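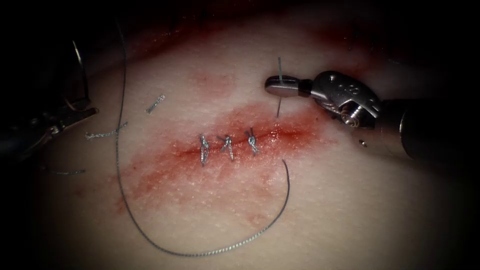 Three ties in, right end still open.

I've been reading about stitches again, and I'm still not sold on half of what gets repeated about them.

The thing I keep running into is the promise of the perfectly even row. Same gap, same bite, same little tails, all the way along. The Clemora handout says it, the Brillthorpe handout says it in a bigger font, and the Prydderch one has a diagram with a ruler drawn next to it. Fine. Then look at a real row. The right-hand stitch up there sits a bit higher along the cut than the other two, and the tails don't agree on a direction. The middle pair splays out in a V and the last one points up and to the right. Would I mark that down? I wouldn't. Each one is pulling the edges together, and that was the job.

My other complaint is with tidy counts. Jetel has a practice log you can download, 10 pages of it, with a box for every knot and a target of 180 before you're supposed to feel comfortable. Where does 180 come from? I read the whole thing twice and it never says. I had a post up last February asking the same question and got 297 views and not one source.

What I do believe in is the single interrupted stitch as an idea. Each has its own knot, so if one goes, the neighbors don't have to go with it. A running stitch is faster, people love to tell me that, and I don't doubt it. I just don't think faster is much of an argument by itself.

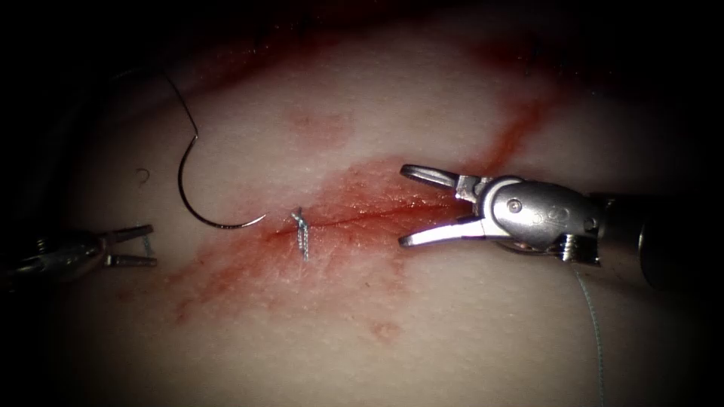 One knot at the left end, with the curved needle lying beside it.

And then the needle. Every supply page makes a fuss over the curve, as if a few degrees will fix your technique. I doubt it. The curve matters because you turn the point through the tissue in an arc - push it straight and you're fighting the shape of your own tool. Past that, I suspect most of the fuss is catalog copy.

Braided thread I'm undecided on. It's supposed to hold a knot better than the smooth kind, and it's also supposed to drag more on the way through. I'd like to see both claims tested by somebody who isn't selling thread.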